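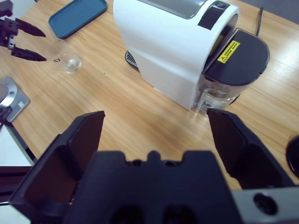 Llevo una temporada descalcificando la cafetera de cápsulas cada vez que me acuerdo, que es poco, y en marzo decidí hacerlo bien y apuntar los pasos. Los dejo en el blog por si le sirven a alguien con una máquina parecida y, sobre todo, para no tener que buscar otra vez el manual.

La cafetera es blanca, con la parte de arriba en gris plateado y el depósito transparente detrás. La compré de segunda mano en Hestotell, sin caja y con 6 cápsulas de regalo que no me gustaron. Va sobre la mesa de madera clara y no en la encimera. En la encimera el enchufe bueno lo ocupa la nevera y el otro queda pegado al fregadero, así que después de probar dos sitios la pasé a la mesa y allí se ha quedado.

El agua de esta zona tiene mucha cal. El edificio es de 1933 y las tuberías no sé de cuándo son, pero en el hervidor se forma una costra blanca en pocas semanas. En la cafetera no se ve tanto. Lo noto en que el café tarda más en caer y sale menos cantidad con el mismo botón. También hace más ruido al arrancar.

Antes usaba vinagre. Lo dejé porque el olor se quedaba varios días y en muchos manuales lo desaconsejan por las gomas. Ahora uso un descalcificador líquido de la marca Memell, que venden en la droguería de la esquina. Lo que hago es esto:

Saco la cápsula usada y vacío el cajón. Quito la bandeja de goteo y la rejilla y las lavo aparte con agua caliente y un cepillo de dientes viejo. En las ranuras se acumula un poso marrón que con la esponja no sale.

Lleno el depósito con el agua y el producto en la proporción que pone en la botella. Pongo una jarra grande debajo de la salida. La primera vez puse una taza y acabé con la mesa mojada y un trapo debajo de la máquina.

Dejo pasar la mitad del depósito, apago y espero un cuarto de hora. Luego paso el resto.

Aclaro el depósito en el grifo y paso 3 depósitos enteros de agua limpia. El manual decía dos. Con dos yo todavía notaba un sabor raro en el primer café, así que hago uno más.

El depósito lo seco con un paño que no suelte pelusa y lo dejo un rato sin tapa. La tapa negra la limpio solo con un paño húmedo y paso con cuidado por encima de la pegatina amarilla de advertencia, que prefiero conservar.

Todo junto lleva menos de una hora, contando la espera -- y en la espera se puede limpiar la mesa. La madera se mancha con facilidad si se deja el café encima. Uso un paño apenas húmedo en el sentido de la veta y después uno seco. Una vez al año le doy aceite.

De las cápsulas, ahora compro las Kiss de tueste medio. Las Numthorpe me parecían mejores, pero subieron de precio y en el súper de aquí dejaron de traerlas. He probado las rellenables y no me convencieron: el café salía aguado, y llenarlas por la mañana con sueño deja más polvo en la mesa que en la cápsula. Las tengo en un cajón por si un día me quedo sin las otras.

La próxima descalcificación me toca en junio. Lo he escrito con lápiz en la etiqueta de la botella. Queda producto para una vez más y después tendré que comprar otra.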